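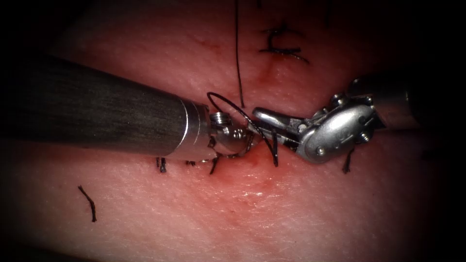
Speaker notes, Mon 12 October
Nested sampling for weak lensing shear: where the evidence goes wrong
Kerstin Hellwig

Slide 1. Title
Say name, group, and that the code is called Shim. Slides and chains are on the group page. Questions during the talk are fine up to slide 6, after that please hold them.

Slide 2. The problem
We want the Bayesian evidence for two models of intrinsic alignment, given the same shear catalog. Model A has one amplitude parameter. Model B adds a redshift power law and a luminosity term. The parameter fits agree between codes. The evidences don't. Define evidence on the board: the integral of likelihood times prior over the full parameter space. Remind them it depends on the prior width, even where the likelihood is negligible.

Slide 3. Nested sampling in one slide
Draw live points from the prior. Remove the lowest likelihood point, replace it with a new one drawn from the prior above that likelihood. The enclosed prior volume shrinks by a known factor on average. Sum likelihood times the shell volume. Stop when the remaining live points can't change the sum by more than the tolerance.
Do not derive the shrinkage factor. If asked, go to backup slide B1.

Slide 4. Setup
16 free parameters: five cosmology, the rest nuisance. Gaussian likelihood with a fixed covariance. 900 live points for the baseline run. Flat priors except on the shear calibration terms, which are Gaussian. Mock catalog is Stenavia, drawn from the Zeltard simulation box. Point out that the truth is known, so the sampler can be checked against a brute force answer in the reduced problem.

Slide 5. The discrepancy
Left panel: posterior on S8, all runs on top of each other. Right panel: log evidence, same runs. The spread between seeds is larger than the quoted error bar. Wait here, people need time to read the right panel. The quoted error only covers the scatter in the shrinkage. It assumes each replacement point is an independent draw from the constrained prior.

Slide 6. Cause
The replacement step is a slice walk. With too few steps, the new point stays correlated with the one it started from. Show the insertion rank plot. For a correct run the ranks are uniform. In the baseline run they pile up at the low end between iterations where the contour bends around the amplitude and redshift slope degeneracy. The posterior barely notices. The evidence accumulates the error, shell by shell.

Slide 7. Two fixes
First, more slice steps. Brings the ranks back to uniform, cost goes up linearly. Second, rotate the parameters before the walk using the live point covariance, recomputed as the run goes on. Cheaper, but it does not help when the contour is curved. Shim does both. Going to 3000 live points without touching the walk gives a smaller error bar around the same wrong number. Say this twice.

Slide 8. Result
With both fixes the seeds agree within the quoted error. The preference for Model B drops by 2 in log evidence, and we would no longer claim a preference. Sullen, our importance-weighted check, gives the same value on the reduced problem.

Slide 9. Open points
Non-Gaussian likelihood not tested. Masked fields not tested. Rank test has low power when the bad stretch is short, so we run it in blocks; block length is chosen by hand at present. Real catalog run is scheduled for December.

Backup B1: shrinkage derivation
Backup B2: prior table
Backup B3: run times per seed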